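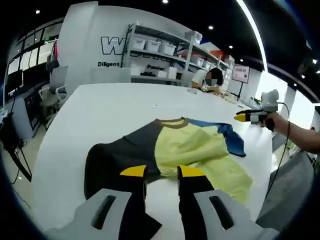
Table check, laundry-folding project
Olteck student robotics club, 1 August 2018
Checked by: Archie Geddes

1. Fingertips. Pads tight on both hand-held grippers. PASS. Wipe them anyway, as lint gets everywhere and then gets into my report.

2. Tabletop. Clear of scraps before the first shirt goes down. FAIL, mildly. Small bits on a white table look enormous to the software and invisible to students.

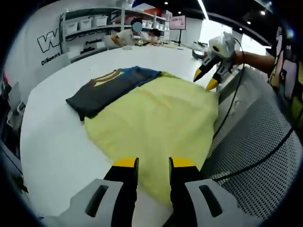 I have asked for a cloth to be kept at the window end. I asked in July too.

3. Cables. Slack enough to reach the far corner, and kept off the chair backs. COMMENT: the chairs are winning.

4. Two-person pulls. Both call "holding" before either lifts. PASS for 23 shirts, then everyone got bored and went quiet. 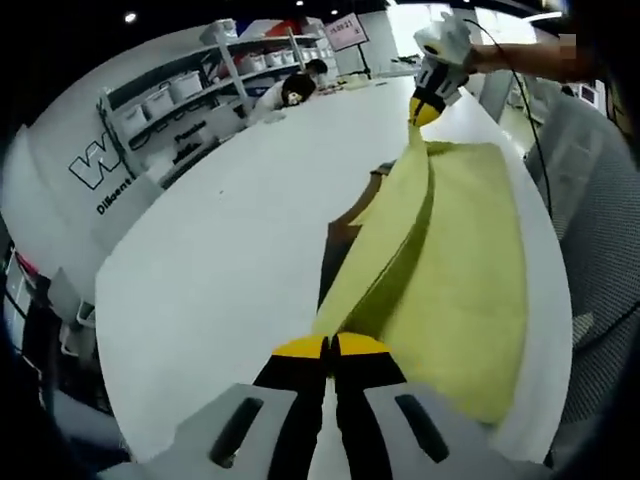 Ghazal Rostami would like it noted that she did call "holding," every time, and that a checker wearing headphones is in no position to fail anyone.

Noted. Item 4 stays as written.

5. Collars. Grip the body of the shirt and leave the ribbing alone. Shirt 58 now has a neck fit for a horse.

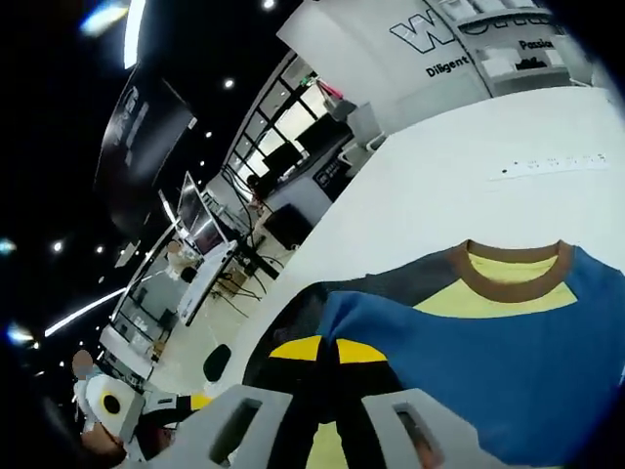 Spare shirts are in Melati's cupboard, sign for them.

6. Floor. Cables taped or moved. FAIL. Gillespie Niven to fix before next session.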